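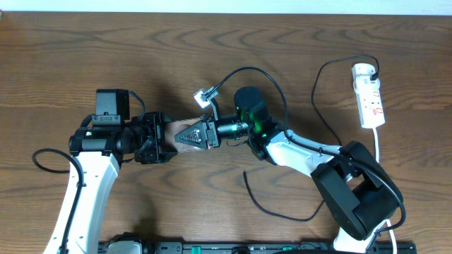 Arulley's shared workshop has started replacing its old benches with wooden tables from the furniture firm Ultov, at a price that has left several members asking what was wrong with the ones they had.

The first of the new tables went into use on Tuesday. They have a warm brown top with a strongly figured grain, and even those who object to the bill agree that they are handsome. Whether handsome is what a workshop needs is another matter.

Each table costs £608 before delivery. The benches they replace were bought second-hand when the workshop opened and cost £61 apiece, according to the accounts put before members in October. They were scratched, stained and in two cases propped up with folded card, but they were also the kind of surface on which people did not mind dropping a spanner.

Ultov says the tops are treated with a hard oil finish made by Bhardwaj and sold under the name Pidis. The firm's leaflet describes the finish as "built for daily working life" and says it will stand up to small metal parts being pressed, slid and turned on it. The leaflet does not say how this was tested, or for how long. Asked by this newspaper, Ultov replied that the finish had been "tried in a range of settings" and offered to send a sample. The sample has not arrived.

Sieglinde Rieger, who chairs the workshop and signed the order, said the change was overdue.

"People were catching their sleeves on the old ones," she said. "You couldn't lay a flat plate down and trust it to sit flat. If you're working on a thin bit of metal you need a level top, and we didn't have one in the building."

She said the workshop had looked at steel-topped benches and decided against them on the grounds of noise. No quotation for steel was included in the papers given to members. Mrs Rieger said one had been obtained over the phone and that she could not remember the figure.

Paweena Prasertsri has rented a place at the workshop since it opened and repairs clock cases and small metal fittings. She is not convinced.

"It's a lovely bit of wood. I'd have it at home," she said. "But I use files and I use solder, and I don't want to be thinking about the grain while I'm doing it. The first week there'll be a mat on it, then there'll be a board on top of the mat, and after that you might as well have bought the board."

Mats are in fact already on order. A notice by the door asks members to use one for "any work involving heat, edges or liquids", wording that several of them pointed out covers most of what goes on there. The mats are not included in the price of the tables and will be paid for out of the general fund.

The makers also recommend that the tops be re-oiled. The leaflet says "periodically" on the front and "every 200 hours of use" on the back. At present opening times that would mean taking each table out of service several times a year while the oil hardens, and it has not been decided who would do it. Mrs Rieger said she was sure a rota could be drawn up. The last rota, for sweeping, was taken down in the spring.

The workshop received a grant of £1,050 towards new equipment, which does not stretch to two tables. The rest of the order is to be met from subscriptions. Mrs Rieger said there were no plans to put these up this year - she would not be drawn on next year.

Some members are happier. One, who asked not to be named as he hopes to be given a place by the window, said the room felt warmer with the wood in it and that he had stopped bringing his own board from home. Another said the tables were a good height.

The old benches have been advertised on the noticeboard at £61 each, the same as was paid for them. Ms Prasertsri has put her name down for one, and has asked whether she may keep it where it is.

Members can comment on the remainder of the order until the end of the month. Delivery of the next tables has already been booked.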